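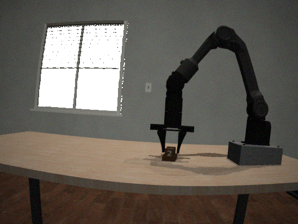 Simulated arm with parallel gripper over block number 2, from the Gikis comparison station

Visit to the Gemilier demonstration rooms
Report for our automation group, 23/01/2019

Our group has to choose a gripper and a controller before September, and for this reason I asked Gemilier if I can see their comparison work. They answered quickly and gave me one full morning. I was there with two other visitors, both from packaging companies.

The first room is for hardware. On the bench were two parallel grippers from Dreltus and one from Naseri. I was allowed to mount them myself. The Dreltus change plate needs 4 screws and the Naseri needs 8, and with cold hands this difference is felt. The Naseri fingers close more softly, but the cable comes out at the side and it touched the wrist two times when I turned it. I wrote this down as a problem for our small cell.

The second room has only screens. Gemilier runs there its simulator, called Gikis, and they compare the controllers in it before any real arm moves. Each controller receives the same set of 192 starts. For the whole autumn they have stored 2062 runs, and a visitor may open any of them. I opened perhaps too many.

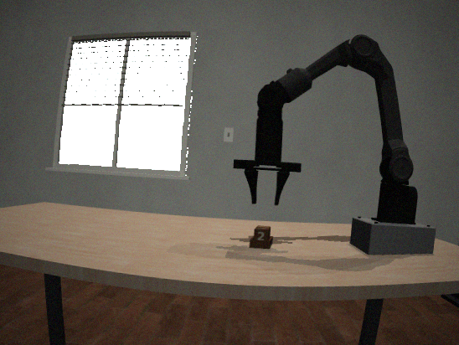
The Naseri controller and the Dreltus controller have a different idea of how to come to the work. Naseri plans the full path at the beginning, and Dreltus corrects all the time on the way. I asked to stop the playback in several places, because at full speed I could not judge it. With the fingers still open and well above the table, and the two brown blocks lying so close together under them, it is easy to understand why the last part of the path matters. A small error to the side, and a finger can come down on the wrong piece. For our trays, where the parts also lie near to each other, I would like to test exactly this.

I also asked about the light. The simulated room is quite dark with one very bright window, and our hall is similar in the afternoon. The engineer told us that the camera tests use other light settings too, but we had no time to see them.

Lunch was in the canteen, simple and good. Parking is behind the building and the entrance is badly marked, so please go around to the left.

Open points: price of the Naseri spare fingers, export format of the Gikis runs, and a loan of one Dreltus gripper.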